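The White Table

So my aunt left me the table, and for a week I didn't even open the front door all the way, that's how much it was in the way. White, rectangular, heavy as a cow. Dirk Dijkstra from downstairs helped me carry it up and charged me a bottle of plum brandy, and he drank a third of it sitting on the stairs before we got to the second landing.

"Your aunt fed half of Gunden off this thing," he said.

I knew that. I'd been one of the half.

The trouble was the soup. Every February, on the night the river ice got tested, somebody in our family made the lemon soup, and it had been going on since 1858 if you believed Aunt Vilia (I mostly did, she had the date written inside a cupboard door). Now she was gone and the cupboard door was in my hallway and everyone was looking at me! I'm a person who eats toast over the sink.

I went to Brouwer's at four in the afternoon, when the light was already going, and I bought what I could remember. Lemons. Bok choy, which was Vilia's own addition after a winter when there was no cabbage to be had, and which my uncle refused to discuss for years. I paid with a fifty and three coins and forgot the salt.
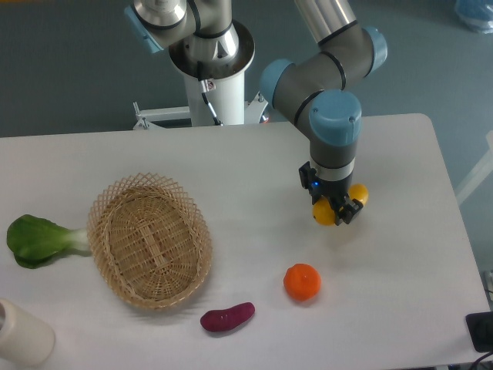
Vilia always laid everything out before she lit the stove. You had to be able to see your supper, she said, before you were allowed to start wrecking it. The lemon came first, always, and she'd make one of us kids smell it and say whether it was any good. I must have been six the first time she asked me. I said it smelled like the bathroom, and she laughed so hard she had to sit down.

Mirjam Visser turned up at half past five with her coat still buttoned and a jar of salt in each pocket.

"I figured," she said.

"Which one do I use?"

"The gray one. The other one's for the step, it's going to freeze."

She'd walked over from Kevar, two miles with the wind in her face, and she wouldn't sit. She read the cupboard door instead, out loud, with her nose right up against it. Under the date there was a list in pencil, all the people who had made the soup, and the last name was Vilia's. Under Vilia's was a small neat V, crossed out, and then mine.

"When did she write that?" I said.

"Looks old to me."

I went and found the knife. My hands weren't great. Down on the stairs I could hear Dirk coming up, slow, stopping at each landing to talk to himself, and Mirjam finally took off her coat.

"Go on, then," she said. "Who's smelling it?"

More stories
The Ferry to Kevar
Seventy-Five Buttons
My Uncle and the Cabbage
Room 324
What the Ice Said
Older stories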